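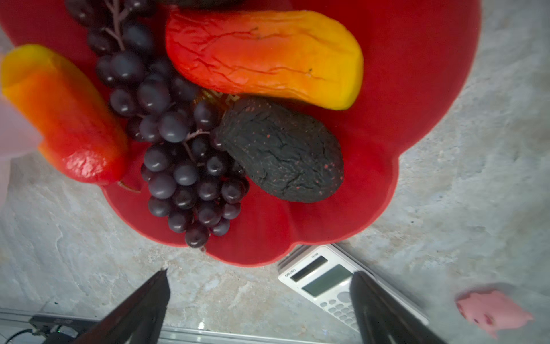
Red scalloped plate with mangoes, grapes and a calculator for company.

Shop > Selling With Us > Frequently Asked Questions

Consignment at Stelitz: Frequently Asked Questions

What do you take?
Furniture, lamps, dishes, glassware, mirrors, framed art, small rugs, and decorative odds and ends in decent shape. Decent shape means you would give it to a friend who is coming over to inspect it.

What don't you take?
Mattresses, cribs, car seats, encyclopedias, exercise equipment, anything with a recall notice, and pianos. We have been offered a great many pianos. Everyone's piano was their grandmother's and everyone's piano only needs a little tuning. We wish them all well.

How does the split work?
You get 50 percent of the selling price and we get the rest. People sometimes ask if that can be adjusted for especially nice things. It can't. The especially nice things are what make up for the footstools.

Who sets the price?
We do, after hearing you out. Bring a receipt if you have one, though what you paid for a sideboard years ago tells us mostly about the sideboard market years ago. If you have a number you won't go below, say so at drop-off and we'll write it on the ticket. If we think the number is a dream, we'll say that too, and you can take the piece home with no hard feelings on our side.

But I saw the same one online for a lot more.
You saw somebody asking a lot more. Look up what it sold for. Then look up whether it sold.

Do I need an appointment?
For furniture, yes. Send photos first, including the back, the underside, and whatever part you were planning not to photograph. For smaller things you can walk in during intake hours, which end at 3 p.m. At 3:05 we are already unwrapping what came in at 2:59.

How much can I bring at once?
Two boxes per visit. A box is something one adult can carry through a door. The lid should close. Clever readings of this rule have included a refrigerator carton.

Do things have to be clean?
Please. We'll dust, but we don't scrub, polish, degrease or remove candle wax. Wash dishes before you wrap them, and don't wrap them in newspaper unless you'd like to wash them again here. Lamps should come with a working bulb so we can plug them in and see.

What about chips and cracks?
A small chip isn't always fatal, but we want to hear it from you. We run a fingertip along every rim at intake and will find it anyway. Cracks that go all the way through are a no. Old repairs are fine on the right piece if they go on the tag.

Is fake fruit really sellable?
Yes, and so are fake flowers, within reason. Bowls of fruit do well with people who are selling a house, or who have cats. Dusty ivy is a harder case.

How long do you keep my things?
Ninety days. The price drops at thirty and again at sixty. After that you have a week to pick up whatever is left, and then it goes to charity. We send one reminder by email. It will be in your spam folder, next to the last one.

Can I change my mind and take something back early?
You can, for a small restocking fee, provided it hasn't sold. If it sold that morning, it sold. We can't call the buyer for you and we won't pass along a note.

When do I get paid?
Checks go out in the middle of the month for the month before, so a table sold in August is paid in September. Balances under ten dollars roll over. You can also use your balance in the shop as credit at any time, and many people do, which explains why some of our consignors leave with more than they came in with.

Do you pick up?
No. For larger pieces we send people to Pruker Moving, who are a separate business with their own rates and a van. Book them directly and tell them which floor you're on. Leaving out the floor doesn't make it lower.

Can you hold something for me?
For 2 days with a deposit. Without a deposit, we can hold it for as long as it takes you to walk to your car and get your wallet.

Do you haggle?
Not in the first thirty days. After that, ask politely and see. Sighing at the tag is not an offer.

Where are you, and where do I park?
327 Kodikara Street, in Vonside, with the green awning. Park in back for drop-off. The spaces in front belong to the dentist, who knows every one of his patients' cars and has plenty of time between cleanings.

Comments

teal_kettle: Is the two-box thing per person or per household? Asking because there are four of us and my mother's china cabinet is a situation.

Stelitz shop: Per person, if each person is carrying their own. Please don't send the toddler in with the gravy boats again.

oakandiron: Email reminder was in fact in spam. Got my lamps with a day to spare.

vonside_renter: I brought in one box and went home with a bench. My balance is now forty cents. Does that roll over?

Stelitz shop: It does.

mrs_sideboard: Still think you priced mine too low. It was gone in a week, so I rest my case.

Related Pages

How to Wrap Plates So They Arrive as Plates
Intake Hours and Holiday Closings
Measuring a Sofa, and Then Measuring the Door
What We're Short On Right Now: Nightstands, Floor Lamps, Big Mirrors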